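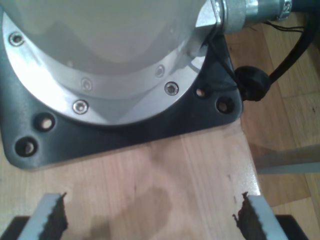
Tea for a Full House: Kitchen Notes for After a Funeral

Posted 08/04/2019 in Kitchen

My great-uncle, Anselmo Toledo, sat on the town council for longer than anyone wanted to work out, and lost his seat twice without appearing to notice. When he died the notice in the paper said "all welcome afterwards at the house", which was kind of whoever wrote it. I had a galley kitchen, one oven and three days.

I've done four of these teas now. What follows is what I'd tell you over the phone if you rang me in a panic.

How many are coming

Take the number you think, add the neighbours, then add anybody who ever served with the deceased on anything. Political people do come to funerals. They come early, they stand in the hall, and they'll stay as long as there's somebody left to disagree with. We catered for 50 and the book by the door had 72 names in it, two of them from the party he'd left in a huff.

Sandwiches

Allow one and a half rounds a head if it's the middle of the day, one if it's gone three. Take the butter out of the fridge the night before. Cold butter tears bread, and you'll be in no mood.

Egg, cheese and pickle, ham, and something without any of those in it. Egg mayonnaise can be made the day before and kept covered in the fridge, but don't put it in the bread until the morning. Cucumber should be sliced, salted, left for 20 minutes in a colander and patted dry. Skip that and you'll have wallpaper paste by two o'clock.

Once they're cut, lay a sheet of barely damp kitchen paper over the sandwiches and wrap the whole plate in film. Put the plates in the fridge, and the milk and beer in a cool box outside the back door. I keep meat and egg out for no more than two hours, and put out small plates often. Anything that has sat through all the speeches goes in the bin, whatever your aunt says about waste.

Write what's in each sandwich on a bit of card. Otherwise you'll be asked, by everyone, while carrying something.

Tea

A domestic kettle does six or seven cups and then sulks. Borrow an urn. Ours came from the Halliday Rooms, where Anselmo held his surgeries, and it takes the best part of an hour to come to the boil, so switch it on before you leave for the service if there's someone staying behind to mind it. If there isn't, don't. Fill it on the worktop where it's going to live. Nobody should be carrying a full urn in funeral shoes.

For a big pot I use one bag for every two cups and take them out after four minutes. Stewed tea is traditional at these events but you needn't feel bound by it.

Run the urn and the oven by all means, but keep the urn off the same extension lead as anything else. The fuse went at the first tea I did and we had the eulogies by torchlight in the pantry, looking for the spare.

Cups

Hire them or borrow them. If they've been in a cupboard at a hall they'll have brown rings inside. A teaspoon of bicarbonate of soda with just enough water to make a paste, rubbed round with a damp cloth, brings it off without scratching. Rinse twice. Dried-on lipstick wants a bit of washing-up liquid put straight on the rim before the cup goes in the bowl.

Black clothes and white cat hair

A slightly damp rubber glove, stroked in one direction. Far better than sticky tape, and you'll have one to hand anyway. For deodorant marks on a dark jacket, rub with a dry, clean pair of tights. For candle wax, let it go hard, lift off what you can with a blunt knife, then put brown paper on top and press with a warm iron. Test a hidden seam first if the suit matters or belongs to someone else.

Lilies

You'll be sent lilies. Pinch out the orange anthers as the buds open, before the pollen gets loose, using a tissue. If it lands on a sleeve, don't rub and don't wet it. Shake it off outdoors, then dab with sticky tape. And if there's a cat in the house, the lilies can't come in at all. They're poisonous to cats, every part of them, down to the water in the vase. Ours went next door.

Red wine on the carpet

Blot with a white cloth, then cold water, then blot again. Keep going long after you're bored. Somebody will come at it with salt and somebody else with white wine, and at ours these two were from opposite wings of the same party, so it became a matter of principle. Give them both a tray to hand round.

Getting people to leave

Stop topping up the urn. Clear the plates from the room furthest from the front door and work forwards. Kayode Nwankwo, who beat Anselmo by 69 votes and then had lunch with him every Thursday for years, was the last out of ours. He dried up. He also took home the fruit cake, and I'd seen him look at it more than once, so wrap any spare slices in greaseproof and then foil, and have them ready on the side.

Cake like that keeps for weeks in a tin. Sandwiches don't freeze if they've got egg, cucumber or tomato in them, though plain ham or cheese will go in for a month.

Return the urn empty and bone dry, with the lid off for the journey.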